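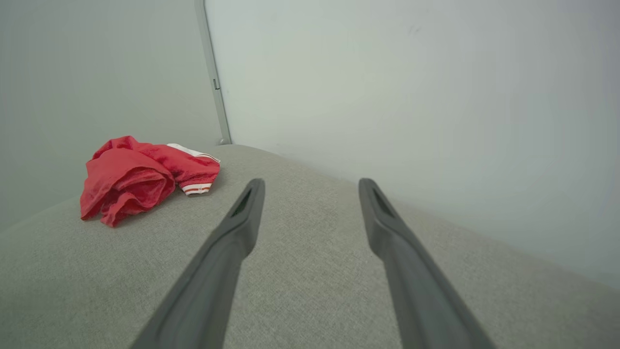
Gray upholstery, light gray day.

Stimeck is looking for an operations coordinator to join our small team in the Tehrani building. We make scheduling software for people who run several jobs at once and would like to stop keeping them all in their heads, and we could use someone to do the same for us.

You would be looking after the calendar for our two product lines, Fulladetti and Bresovlow, and making sure that whoever is waiting on something knows when it is coming. Some of that is spreadsheets. A good deal of it is talking to people, kindly and more than once, about dates they agreed to a while ago.
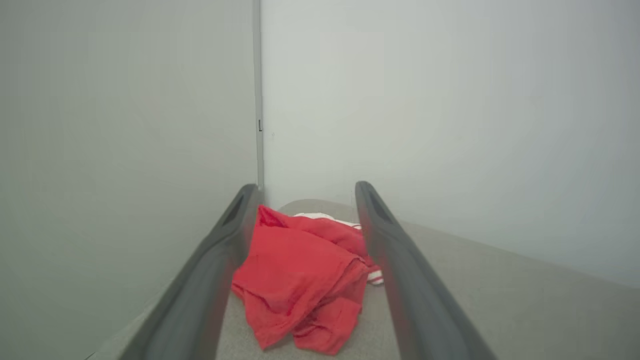 Over by the wall corner.

We would love to hear from you if you have kept a team of any kind on track for a couple of years – a shop, a clinic, a theater, a school office, it all counts with us. Certificates are welcome but we won't ask for them. You should write a clear email, be comfortable learning a new program, and be willing to tell the rest of us when we have taken on too much (we do, every fall!).

The position is full time, with 2 days a week from home once you have settled in. For your first 6 weeks you will share the work with the person now doing it, so please don't worry if parts of it are new to you.

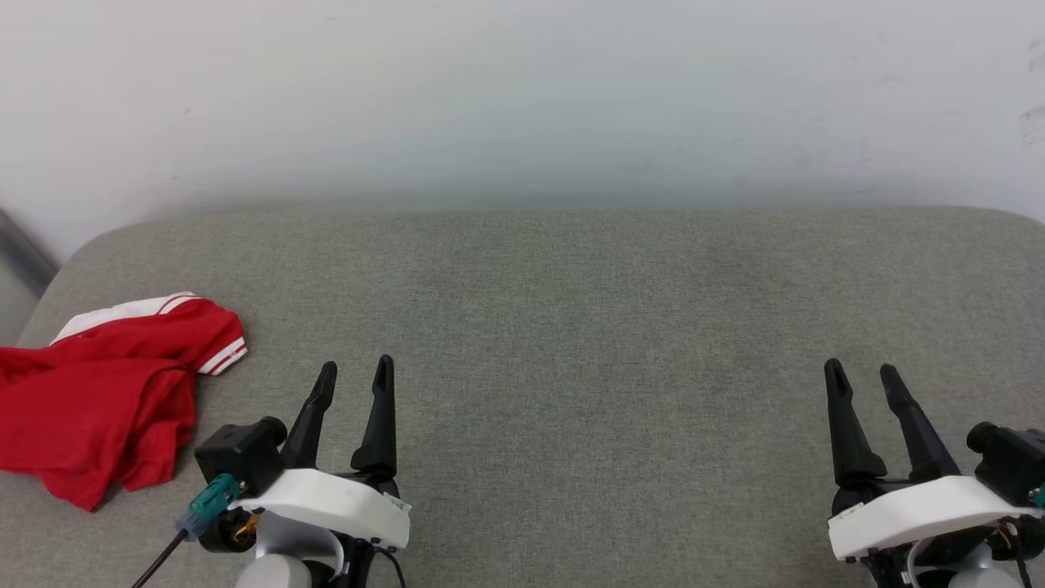
2 min read

To apply, send us a letter and a résumé, and put reference 987 in the subject line so it finds its way to the right inbox. Tell us in the letter how you plan an ordinary week, paper lists and sticky notes included. We read every letter ourselves and will write back to you either way, usually within 8 working days. Applications are open through the end of November.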